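Penrose Workshop Fills Up With Gripper Crews as Bundimora Builds a Library of Everyday Tasks

By Telma Escobar
31 March 2021

The old Etex building on the south side of Penrose has a new tenant, and the work going on inside involves a lot of picking things up and putting them down again.

Bundimora, a company that writes software for robot arms, took over the ground floor in December. Since then it has used the space to record people doing small jobs by hand, the kind most of us do without thinking: moving a box from one surface to another, sorting parts into trays, closing a lid. The recordings go into a learning system called Trernamum, which the company hopes will let a robot arm copy the same jobs in a warehouse or a repair shop.

Workers carry hand-held grippers, each with a pair of finger pads and a camera. The operator closes the fingers on an object, moves it and lets go. The camera records what the fingers were facing the whole time, and a printed marker on the gripper helps the software work out where the tool was in the room.

"A robot is expensive and slow to teach," said Quyên Dương, who runs the collection floor. "A person with a gripper can do the same job many times in a morning. We get the motion, we get the view from the hand, and we get all the little corrections people make when something slips."

Each recorded attempt is called an episode. An episode starts when the operator presses a button and ends when the object is where it should be. Most are short. The company set a goal of 712 finished episodes for its first task list, which covers 30 different jobs, and Dương said the floor reached that number last week.

Finished does not mean perfect. Attempts where the object is dropped and picked up again are kept and tagged as recoveries. Dương said those are some of the most useful, as a system that has only seen clean runs has nothing to go on when a box lands on its side.

Attempts are thrown out when the camera view is blocked for too long, when the marker can't be read, or when the operator reaches in with a free hand. The last one happens more than you might expect. Arnaldo Barros, who came to the project after years of bench work in appliance repair, said it took him most of his first shift to break the habit.

"You see the thing tipping over and your other hand just goes," Barros said. "They put a note on my table that said one tool, one hand. It's still there."

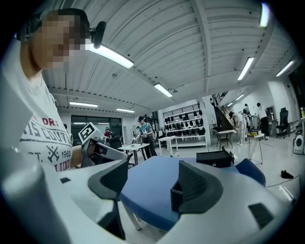 A gripper's finger pads in front of a blue seat with a black box on it, with others at work across the Bundimora workshop in Penrose.

Operators work in shifts of 4 hours with a break in the middle. They rotate between stations so that the same job is done by different people. Judite Prata, who plans the task list, said that variety matters more to the system than neat repetition. A tall person comes at a table from a different angle than a short one, and a left-handed operator will often choose a different spot to grab.

Prata also moves the furniture. A job that was recorded on a table one day may be done on a chair or a low shelf the next, and the objects are turned or swapped for others of a similar size. In the early weeks the company kept everything in fixed places, and the trained system did well until someone slid a table over to sweep under it.

"After that it reached for where the table used to be," Prata said. "So now the plan has a line for every job that says what has to change between sets. Height, direction, what's next to it. The lights we leave alone for now."

The lights are the subject of some debate on the floor. The room is bright and evenly lit from above, which makes the recordings easy to use but may not match the places where the software is meant to end up. Prata would like to record some of the same jobs in dimmer rooms before the summer. Dương wants the second task list done first.

Reviewing takes up nearly as many working hours as recording. Bundimora has 2 reviewers who watch the episodes at high speed, mark where each grasp begins and ends, and write a one-line label such as "move box to seat" or "put cup on tray." The labels are checked against the task list, and any that don't agree go back to the operator who made the recording.

Florêncio Rebelo, the senior reviewer, said the hardest part is agreeing on words. For a while one reviewer wrote "place" and the other wrote "put," and the system treated them as two separate jobs. There is now a printed word list taped beside both screens. "Place" is off it.

Rebelo also keeps a log of episodes with people in the background. The workshop is a shared floor with several stations going at the same time, so the cameras often catch someone at another table. Faces are blurred before any recording leaves the building, and everyone who works there signs a form agreeing to be recorded. Visitors are asked to sign one at the door or wait in the front office.

The company would not say what it pays per episode. Dương said operators are paid by the hour and that there is no bonus for speed, a rule brought in after the first month. Under the earlier system, which did reward speed, the recordings got faster but the grasps got worse – operators pinched objects by a corner and flung them at the target. Much of that first month was later thrown out.

Barros said he prefers the slower pace. He has been through most of the 30 jobs by now and has opinions on them. Boxes are easy. Bags are a nuisance, as they change shape between one grab and the next. Cables are the job people try to trade away when the rota goes up.

"You pick up a cable in the middle and both ends do whatever they like," he said. "I did a whole shift of those and dreamed about it."

Tests with a robot arm are held in a separate room at the back of the building, and this paper was not shown them. Dương described the results so far as mixed. The arm handles boxes and trays fairly well, she said, and does poorly with soft items. It has not yet been tried on cables.

The second task list will add jobs that need both hands, with an operator holding a gripper in each. Prata expects these to take longer to record and much longer to review, with two camera views to line up for every episode. A trial set has been planned using lids and jars.

Neighbors had raised questions in December about noise and deliveries, in part because of the building's earlier use. Dương said the work makes little sound beyond people talking and things being set down, and that deliveries are limited to the morning. The side entrance on the parking lot is kept for staff.

Bundimora's lease on the ground floor runs through the end of next year. The company is taking on more operators for the second list, with no experience needed beyond steady hands and the patience to do the same job again in a slightly different place. Training takes one day. Applications can be left at the front office on weekday mornings, and anyone who applies will be asked to try the gripper for a few minutes before they leave.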